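How to set up one shared work room from an empty loft

Posted by Qianru Yao, May 25, 2019

In November our small group moved to the upper floor of the old Peng building. We are six people who repair and test small things, and before this we worked in three different kitchens. I want to write down how we arranged the room, so that other groups with a small budget can do the same. We spent 2,433 dollars in total, and 200 of this was for moving the desk up the stairs.

What you need

One round table, one straight desk, office chairs with wheels, open metal shelves, good ceiling light. A measuring tape and masking tape. Two people for the lifting.

Step 1. Mark the floor

Before you carry any furniture, put masking tape on the floor where each piece will stand. Leave 81 centimetres between the table and the nearest wall or shelf. We tried less at the beginning and the chairs were always hitting the shelves. Use paper masking tape and take it away the same evening. If it stays for weeks the glue becomes hard and you must scrape it from the boards.

Step 2. Place the round table first

The table is the place where everybody comes, so it should get the best position. We chose a round one because people can stand at any side and nobody has to sit at a corner. Ours is second-hand, from a café that closed on Skadska Street. The top was sticky when we got it. I washed it with warm water and a little dish soap, let it dry overnight, and then rubbed in two thin coats of furniture wax. Rub in the direction of the grain. 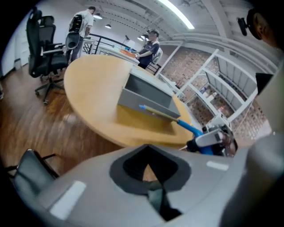 The round table with the mesh chair beside it, and the shelving by the brick wall.

Step 3. Put the desk further back

Work which needs quiet goes to the desk. Keep it far enough from the table so that two people can pass between. A white desk shows every pencil mark, but it also makes the back part of the room brighter, and a melamine sponge cleans it easily.

Step 4. Chairs

Buy mesh chairs if the room is warm in summer. Check the wheels before you pay. Hard plastic wheels can scratch a wooden floor, and soft rubber ones cost only a little more. My colleague Qianru Lü (yes, we have the same given name, it makes confusion with the mail) turns each chair upside down once a month and pulls the hair and thread out of the wheels with tweezers.

Step 5. Shelves

Open metal shelves are cheap and you can see what you have. Build the unit lying on the floor, then lift it up together. Tighten the bolts only halfway until it is standing and level. Fix it to the wall with a bracket. For brick you need a masonry bit and proper plugs, and please ask the owner before you drill. Do not fill all the tiers in the first week. You will learn later what you want near your hand.

Step 6. Light

A long fluorescent tube gives even light over the whole table. We kept the small pendant lamps as well, for evenings. If you replace the tubes, choose a neutral white, 4,000 K. We first bought 3,000 and the colours of small wires were difficult to tell apart.

Cleaning at the end of the day

Push the chairs in, wipe the table, sweep the floor with a soft broom. Do not use a very wet mop on wood. The Momgate hardware store sells a flat microfibre mop which we like, you only need to spray it lightly.

Next month I will write about storage boxes and labels.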